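Waiting Time and Small Parts: How a Repair Workshop Orders Its Screws and Springs

Project report, second year, Supply and Operations
Student: Kristýna Vaněk
Supervisor: Glenys Wragg

1. Introduction

The subject of my project is the storage of small parts in a workshop which repairs sewing machines. The workshop is called Bellamy and it is in Mitham, a short bus ride from our school. I chose it because my aunt had her machine repaired there and she waited a long time for one spring. I wanted to understand why a part that costs so little can stop a whole repair.

The question of my report is this: can a small workshop make the waiting time shorter if it changes only the way it orders parts, without spending more money on stock?

2. The workshop and its parts

Bellamy has 4 employees. Three of them repair machines and one takes care of the counter, the telephone and the orders. The stock list has 3000 different items, but many of them are for old machines and are almost never used. The list is kept in a spreadsheet. When a repairer takes a part, he or she should write it on a paper sheet, and the sheet is copied to the computer at the end of the day. During busy weeks the paper is sometimes forgotten, so the computer shows parts that are not in the drawer any more.

Most parts come from two suppliers. Mastamico sends common parts such as needles, belts and bobbin cases. Wornuritz sends the rarer metal parts, and it accepts orders only above a minimum price. For this reason the workshop collects several requests before it sends an order to Wornuritz, and the customer with the first request must wait for the others.

3. Method

I visited the workshop several times until the end of June. First I read the order book and wrote down for each repair the day when the machine arrived, the day when the missing part was ordered and the day when the part came. I used 60 repairs in which at least one part was missing. Repairs without a missing part are not in my data.

Then I talked with the repairers. I prepared my questions before, but the best answers came when I stopped reading from my paper and let them speak about their work. I did not record the talks. I made notes and showed them to the persons afterwards so that they could correct my mistakes.
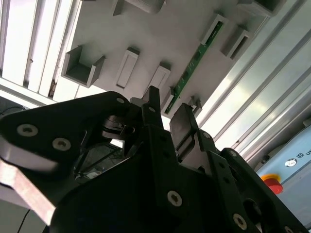 For each repair I divided the waiting time in two pieces. The first piece is the time between the arrival of the machine and the sending of the order. I call it inside waiting. The second piece is the time between the sending of the order and the delivery, and I call it outside waiting. The workshop can change the first piece by itself. The second depends mostly on the supplier.

4. Results

Before I started, everybody told me that the suppliers are slow. My data show a different picture for the rare parts. For orders to Wornuritz the inside waiting was usually longer than the outside waiting. The request was lying in the order book until there were enough other requests to reach the minimum price. For Mastamico the orders were sent quickly, and the delivery was the longer piece.

I also found that 8 rare parts came back again and again in the order book. They were never kept in the drawers, and each time they were ordered for one customer only. Two of them are springs of the same type with a different length.

5. Proposal

I propose that the workshop keeps a small number of these repeated parts in stock. They can be added to an order when the minimum price is not reached, so the order can leave earlier. The money can come from the belts, which are now bought in bigger packs than necessary. I also propose to put the paper sheet next to the drawers. At the moment it hangs by the door, and the repairers have to walk there with their hands full.

6. Limits of the work

My data come from one workshop and from one part of the year. Mrs. Wragg reminded me that in autumn more people bring their machines, and I could not observe this. Some dates in the order book were difficult to read, and I left these repairs out. I also did not calculate the cost of the space in the drawers.

The owner has agreed to try the proposal with the two springs first. I will receive a copy of the order book after the trial and add the new numbers as an appendix.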